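I Spent a Month With the Milix Kitchen Pack (And I Have Thoughts)

Posted January 23, 2023

So a few of you asked what happened to the Wollness trial I was complaining about back in October. I let it lapse! The license was fine, the support was fine, I just got so tired of staring at the same gray warehouse floor every day. I want to teach an arm to do kitchen stuff. Drawers, cabinets, rims of bowls, all that annoying household geometry.

Enter Milix, from a little outfit called Akyol. It's a simulation kit: you get an arm with a two-finger gripper, a pile of furnished rooms, a stack of surfaces and objects, and a scripting layer on top. No hardware needed, which is great for me because my "lab" is one end of the dining table and my budget is whatever is left after groceries. The hobby license was $167 for the year. The big bundle is $1616 and I'm sorry, no, that's a used car where I live.

Install was painless except for the texture download, which I started before bed and was still going at breakfast. After that I mostly lived in one room, with the arm in front of a cream cabinet and a dark set of drawers, and just kept poking at it.

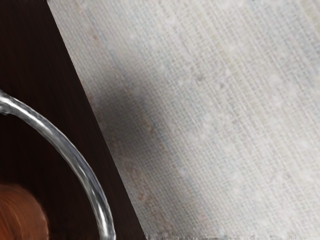

Both of these are straight out of the simulator, no touch-ups from me. 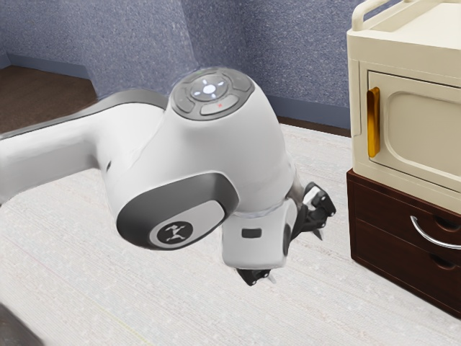
What I liked

The arm is lovely, let's get that out of the way. I zoomed in on that big white joint way more than I needed to. The glowing light on the round panel makes me happy every single time, and the gripper has proper jointed linkages on the fingers instead of the two sad sliding blocks I was used to.

The surfaces are better than I expected too. The pale woven one has little stains and specks all over it, and there's a soft shadow where it meets the dark wood. That stuff matters if you're training anything that looks through a camera! My old scenes were so clean that my model fell apart the second it saw a crumb.

What bugged me

Shiny things. I had a silvery curved rim in view on the dark wood and up close the reflections get pretty jumbled, all streaks and patches. Maybe that's true to life, but my depth estimates hated it.

Also the docs. The page on drawer handles is three sentences long and one of them is a broken link. I emailed, and Hadiza Dauda from Akyol wrote back the same afternoon with a working script, so full marks for that, but please just put it on the page.

And scene resets are slow on my laptop. 30 seconds each, every time, which adds up when you're running batches all evening.

Would I renew?

Yep, I think so. If you want a factory line, stick with Wollness. If you want cabinets and clutter, try the Milix demo first and check that your graphics card can take it. Next up I'm loading the Rurosdale apartment set, assuming it finishes downloading this week.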